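Projeto Moulin – Limpeza a seco e recuperação de superfície em peças têxteis felpudas

Relatório final de projeto
Disciplina: Manutenção e Conservação de Artigos Têxteis
Entrega: domingo, 13 de setembro

1. Objetivo

O projeto teve por objetivo definir um procedimento de limpeza a seco para peças de superfície felpuda de uso doméstico: brinquedos de pelúcia, malhas de pelo longo e acessórios com cordão trançado. O procedimento deveria dispensar imersão, solvente e secagem em tambor, e caber no tempo de uma aula prática.

A motivação é a devolução frequente de peças lavadas com o enchimento deslocado ou com o pelo feltrado. A lavagem por imersão continua indicada para sujidade profunda, mas foi excluída do escopo. Manchas de origem gordurosa também ficaram fora.

2. Material

O lote foi cedido pela oficina de consertos Zuldale e somava 20 peças, com massa total de 3,077 kg na entrada. A massa média por peça é de 153,85 g, valor pouco informativo, dado que o lote mistura acessórios leves e brinquedos com enchimento de fibra.

As peças foram classificadas em três grupos:

Grupo A – brinquedos de pelúcia com enchimento.
Grupo B – malhas felpudas sem enchimento.
Grupo C – peças com cordão trançado aparente, costurado ou passante.

Uma peça podia pertencer a mais de um grupo. Nesse caso aplicou-se o tratamento mais brando entre os previstos, e a ficha recebeu as duas letras.

Utensílios: escova de cerdas macias, pente de dentes largos com espaçamento de 3 mm, rolo adesivo, aspirador com bocal coberto por tela, pano de microfibra, espuma seca Nikuren para tecidos delicados, balança de bancada. O rolo adesivo foi usado somente na conferência final.

3. Local e condições

Os trabalhos foram feitos na sala Celler, sobre mesa de tampo claro. A umidade relativa foi mantida em 65 % durante as sessões e as peças permaneceram na sala desde a véspera. Na primeira sessão, realizada em junho, essa permanência não foi respeitada e as pesagens tiveram de ser repetidas.

O tampo foi limpo com pano seco entre uma peça e outra. Resíduos de fibra clara aderem facilmente às zonas escuras da peça seguinte, e o inverso ocorre com menor frequência, embora seja mais visível.

4. Procedimento

4.1 Inspeção. A peça é apoiada de lado e girada sobre o tampo. Registram-se costuras abertas, falhas de pelo, nós e fios soltos. Costura aberta interrompe o procedimento: a peça volta para conserto.

4.2 Abertura das dobras. Em malhas de pelo longo, a sujidade se acumula no fundo das dobras. O tecido é suspenso ou afastado com os dedos, sem tração no sentido da carreira, até que o fundo da dobra fique exposto.

4.3 Escovagem. Passadas curtas, primeiro contra o sentido do pelo e depois a favor. Nas zonas de transição entre pelo claro e escuro, a escovagem parte sempre do claro para o escuro.

4.4 Aspiração. Bocal coberto por tela, potência mínima, sem contato direto com o pelo.

4.5 Espuma. Aplicada no pano, nunca na peça. Aguarda-se a secagem completa antes de nova escovagem com pente.

4.6 Cordões. O cordão trançado é tratado em separado, esticado com carga leve e escovado no sentido da trança. A escovagem transversal levanta as fibras superficiais e desfaz a leitura do desenho em espinha.

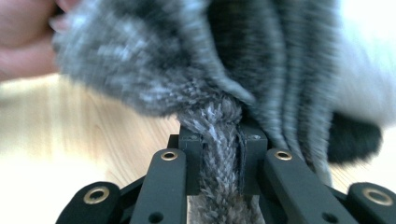

Malha felpuda cinza com cordão trançado (primeira foto); panda de pelúcia deitado de lado sobre a mesa (segunda foto). 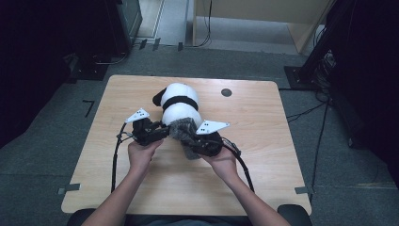

Por que a aspiração é feita depois da escovagem?

A escovagem solta a poeira e as fibras quebradas que estão presas na base do pelo. Com a ordem invertida, o aspirador retira somente o material superficial, e o que a escova solta em seguida volta a se depositar na peça.

5. Resultados

5.1 Aspecto. A avaliação foi visual, com escala de três níveis: sem alteração, melhora parcial, melhora completa. Todas as peças do Grupo B atingiram melhora completa após um único ciclo. No Grupo A predominou a melhora parcial. As áreas que permaneceram opacas correspondem às zonas de manuseio mais intenso – orelhas, membros e focinho –, nas quais o pelo já se encontrava desgastado. Não se trata de sujidade, e a repetição do ciclo não trouxe ganho.

5.2 Massa. A variação de massa por peça ficou dentro da resolução da balança em quase todo o lote. A pesagem foi mantida na ficha por exigência do roteiro, mas não serve como indicador de limpeza neste tipo de artigo. A hipótese inicial do grupo era a contrária.

5.3 Pelo. Não se observou feltragem. Em malhas de coloração mesclada, com fibras cinza-claro e grafite na mesma carreira, a escovagem contra o sentido do pelo altera a tonalidade aparente. O efeito desaparece com a passada final a favor. As primeiras fichas registraram essa mudança como perda de cor e foram corrigidas.

5.4 Cordões. O tratamento no sentido da trança preservou o desenho. Numa das peças do Grupo C, a escovagem transversal foi feita por engano antes da redação do item 4.6 e produziu halo de fibras soltas ao longo do trecho tratado. O halo foi reduzido com pano úmido e torção leve, sem recuperação total.

6. Discussão

A etapa mais demorada foi a abertura das dobras, e não a escovagem, como previsto no cronograma. Em tecido volumoso o material tende a fechar assim que é solto, o que obriga a trabalhar a quatro mãos ou a prender a peça. Prendedores de mola marcam o pelo, e a marca persiste até a escovagem seguinte. Optou-se por prender somente pelo cordão, quando existente, ou pela etiqueta.

A posição lateral mostrou-se mais estável do que a posição dorsal para brinquedos com enchimento. Membros costurados por um único ponto de união não devem receber a força da escova: segura-se a base do membro com uma das mãos e escova-se em direção à extremidade. Essa recomendação não constava da primeira versão do roteiro.

Peças em branco e preto exigem dois panos e duas escovas. O uso de escova única transferiu fibras pretas para a área branca, e a remoção com rolo adesivo arrancou parte do pelo são. Daí a restrição do rolo à conferência final, indicada na seção 2.

A espuma Nikuren secou de forma uniforme sobre malha sem enchimento. Sobre brinquedos, o tempo de secagem variou com a espessura do enchimento, e o roteiro passou a pedir verificação com o dorso da mão em lugar de tempo fixo.

7. Limitações

A escala visual depende do avaliador e da iluminação. A sala Celler recebe luz natural lateral, que estoura as áreas claras e dificulta a leitura do pelo branco em certas horas. Não houve medição instrumental de cor. A composição das fibras foi retirada das etiquetas, quando legíveis, sem ensaio de identificação.

O lote não incluiu pelo natural. O procedimento não deve ser estendido a esse material sem ensaio prévio.

8. Encaminhamentos

– Repetir o tratamento do Grupo A após intervalo de uso, para verificar quanto tempo a melhora se mantém.
– Testar suporte curvo forrado para a abertura das dobras, com o tecido repousando sobre o suporte.
– Substituir a escala visual por comparação com padrão fotográfico sob iluminação fixa.
– Retirar da ficha a segunda pesagem.

As fichas individuais foram entregues à oficina Zuldale com as peças. Uma cópia permanece na pasta do projeto Moulin, ordenada por grupo e, dentro de cada grupo, por massa de entrada.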